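Open day at the Stillel building room, Gustham

March 26, 2023

The Stillel building opened its upstairs rooms to the public again this spring, and I went along for the afternoon. I had been once before, in October, when only the shop and the front hall were open. This time the building room and the sorting room were both on the route. I build with LEGO at home and mainly wanted to see how a place that does it every week sets itself up.

Getting there

Gustham is easy enough by bus. The stop is across from the Mulley hardware store and the walk from there takes five minutes. If you drive, use the lot behind the building and not the one at the side, which belongs to the dentist. Entry was free. There was a box for donations by the door and a table where you could leave your coat.

The stairs are steep. There is an elevator at the back, past the kitchen, but the sign for it is small and I only saw it on my way out.

The sorting room

The tour starts in the sorting room, a long room with shelves on three sides. The club owns 600 drawers, according to the card on the wall, and they are sorted by part first and by color second. I do it the other way around at home. After trying to find one gray hinge in a drawer full of gray, I can see why they changed.

Common bricks have the drawers at waist height. Odd parts go high up, and the very small pieces are kept in screw-top jars on the windowsill. Used bricks come in by the bag and get washed in the kitchen sink, in net bags, in lukewarm water with a little dish soap. They dry on towels overnight. Anything chewed or cracked goes in a separate tub and is used for practice builds.

A handout by the door listed the washing steps and the drawer labels. I took one. The labels are printed on ordinary paper and covered with clear tape, and where the tape has lifted they have turned yellow.

The building room

Next door is the building room, which is smaller and gets better light. People work on floor plans in here. The usual way is to lay out the walls one brick high on a large gray baseplate, look at it for a while, move things around, and only then build upward. It saves a lot of taking apart later. I normally start with one finished corner and regret it.

The plan I spent the most time with had dark gray walls marking out a rough rectangle, with sixteen small red round pieces set in a square in the middle of the floor. The far wall is in two stretches with a slight step between them. The left side is jagged, each brick a little offset from the next, and there is an opening at the top left corner. I liked the uneven side more than I expected to. It gives a plain shape some character before there is any height to it.

The green bricks in use were 2x2s. Two side by side with a third across the front make a compact little block, and it could pass for a hedge or a bush at this scale.
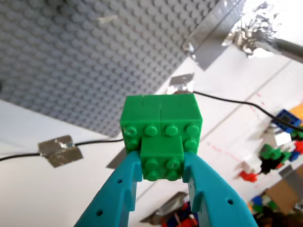
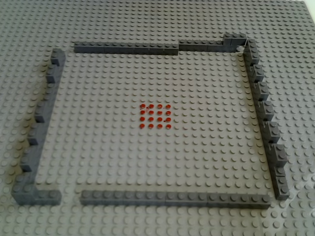 What I would do with the plan

I kept thinking about the red square on the way home. With the walls only one brick high it could turn into anything. A flower bed would be my first choice, with the gap in the corner as the way in from the street. A market stall would work too, although I would want more floor around it for figures to stand on. Near the right end of the far wall there is a spot where one brick sits a level higher, and I would probably carry that on up into a small tower.

For anyone who wants to try this kind of layout at home, these are the notes I made:

Use one color for all the walls at the planning stage. It is easier to judge the shape.

Put something bright in the middle early on. The size of the open floor is hard to read without it.

Leave gaps where the doors might go and close them later.

Take a photo before moving a wall. I have lost several good layouts by not doing this.

The shop and the tearoom

The shop is downstairs, in what used to be the front office. Secondhand bricks are sold by the cup, and there is a rack of instruction booklets, most of them missing a page or two. I bought a cup of mixed plates and a used baseplate with one bent corner. The bent corner flattened out under some books.

Tea and cake were served in the Asante room across the hall. It seats 20 and it was full when I got there, so I took my tea out to the steps. The lemon cake was good. The tea came in paper cups and was very strong. They take cards in the shop but only cash in the tearoom, so bring some change.

Practical points

The whole visit took me 70 minutes, including the wait for tea. Children would want longer, especially in the sorting room, where they are allowed to open the lower drawers. Bags have to be left at the coat table, and food stays downstairs.

The building room gets warm in the afternoon with the sun on that side, and there are only two chairs for visitors. I would go earlier in the day next time and do the upstairs rooms first. The next open day is planned for October, and the handout says the drawers for wheels and windows should be relabeled by then.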